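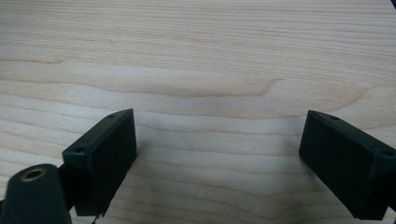
2. November
Werkstattbuch Greifer, Eintrag zur Bedarfsplanung nächstes Jahr

Stand der Handgreifer: Zwei Geräte im Einsatz, eines zerlegt auf dem Regal. Für die Messreihe ab März brauchen wir sechs. Zixuan Lü will die Stückliste bis zur nächsten Budgetrunde, also jetzt einmal sauber durchgehen.

Finger
Schwarze Blöcke wie bisher, je zwei Löcher in der Oberseite. An der Geometrie wird vor März nichts geändert, sonst passen die alten Datensätze nicht mehr zu den neuen. Offen ist nur die Bezugsquelle. Ostell fertigt nach unserer Zeichnung, Mindestmenge 52 Stück, Preis pro Satz akzeptabel. Selbst drucken geht auch, blockiert aber den großen Drucker. Bei sechs Geräten plus Reserve wären 52 Finger zu viel für ein Jahr, für zwei Jahre vermutlich passend. Tendenz: bei Ostell bestellen, Rest einlagern.
Verschleiß der Innenflächen haben wir nie ordentlich protokolliert. Ab sofort beim Wechsel Datum auf die Rückseite des Fingers schreiben, Lackstift liegt in der Schublade unter dem Schraubstock.

Gewindeeinsätze
Messing, eingeschmolzen. Restbestand reicht für ein Gerät. Beutel zu 100 kosten kaum mehr als die kleinen, also zwei Beutel, macht 200. Bitte nicht wieder die kurze Ausführung, die drehen beim dritten Lösen mit. Lötspitze für die Einsätze ist ausgeschlagen, eine neue mit auf die Liste.

Kamera und Leitung
Kamerahalter bleibt. Zugentlastung fehlt an beiden Geräten, das muss in die neue Baugruppe von Anfang an rein. Kabel nur noch mit verriegelbarem Stecker. Angebot von Quinlan liegt vor, Lieferzeit elf Wochen. Wenn die Teile im März da sein sollen, muss die Bestellung noch vor Jahresende raus. Das ist der einzige Posten mit echtem Termindruck.

Arbeitstische
Helle Holzplatte beibehalten. Im Antrag stand ursprünglich eine graue Kunststoffplatte von Mundthorpe. Vorteil: gleichmäßiger Hintergrund. Nachteil: teurer, spiegelt unter der Deckenbeleuchtung, und im Zielaufbau steht ohnehin Holz. Die Maserung gibt der Positionsschätzung Struktur. Auf der glatten grauen Musterplatte ist die Schätzung im Vergleich zweimal abgerissen, auf Holz kein Mal. Kein belastbarer Versuch, aber für die Beschaffung reicht es mir. Mundthorpe gestrichen.
Zwei weitere Tische aus dem Hausbestand anfragen, Höhe wie die vorhandenen. Vor Aufnahmen abwischen, steht zwar im Ablauf, wird aber vergessen.

Rechentechnik
Keine neue Maschine. Speicher wird eng, sobald sechs Geräte parallel aufnehmen. Platten separat beantragen, laufen über einen anderen Topf und sind hier nicht eingerechnet.

Kosten
Pro Gerät komme ich auf 705 Euro Material, ohne Arbeitszeit, mit Kamera. Vier Stück neu, macht 2820 Euro. Das dritte Altgerät wird nicht wieder aufgebaut, der Antrieb hat Spiel, Teile gehen in die Reserve. Gewindeeinsätze, Lötspitze und Kleinteile laufen über Verbrauch. Der Überhang der Finger aus der Mindestmenge ist in den 705 nicht drin, muss als eigene Zeile in den Antrag.

Alternative geprüft: fertige Greifer von Stolamthorpe. Mechanisch ordentlich, Wartungsvertrag optional. Pro Stück fast das Dreifache, und die Fingeraufnahme ist nicht kompatibel. Adapter wäre machbar, verschiebt aber den Greifpunkt gegenüber der Kamera, dann müsste neu kalibriert werden. Für diese Runde abgelehnt. Angebot bleibt im Ordner, falls die Eigenfertigung klemmt.

Offen
Ostell: gilt der Preis auch bei geteilter Lieferung?
Quinlan: Steckertyp schriftlich bestätigen lassen, im Angebot steht nur die Artikelgruppe.
Zixuan Lü: reichen sechs Geräte wirklich, oder soll ein siebtes als Ersatz mit in den Antrag? Meine Meinung: ja, falls der Topf es hergibt, sonst zuerst bei den Tischen sparen.
Zeichnung der Finger auf aktuellen Stand bringen, Bohrungsabstand am Teil nachmessen und erst dann an Ostell schicken.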